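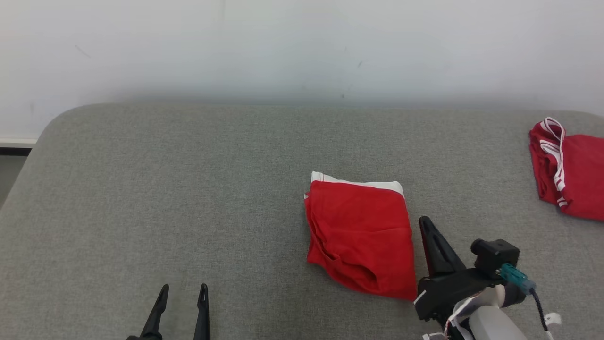
Section 3. Before You Order: Planning a Two-Arm Folding Station

I wrote this part after our second round of purchases for the Ondeo station, so learn from my receipts. Do these steps before you send anybody money!

1. Pick your work surface first. Ours is a gray upholstered one against a plain white wall, and the arms had to suit it (I did this backward the first time and paid for a second mount).

2. Get quotes for both arms together. Sovenetti wanted $3,978 for the pair with grippers, wrist camera included. Albers came in lower, but cables were extra — ask!

3. Set aside $600 for spare fingers, connectors and cable ties. I know it sounds like a lot.

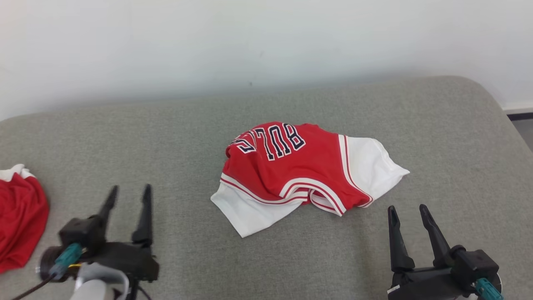

4. Budget for clothes too. Get a mix: shorts, jerseys, things with trim and big lettering. A stack of identical towels is cheaper and you'll be sorry.

Note: Cestoment quoted me $695 for on-site setup. I took it, and I'd take it again.

Caution: Don't book the setup visit until every box is in the building. My last cable showed up 11 days after the arms did, and the rebooking fee was all mine.

5. Keep the quotes in one folder and check the expiration dates. Mine ran out in September.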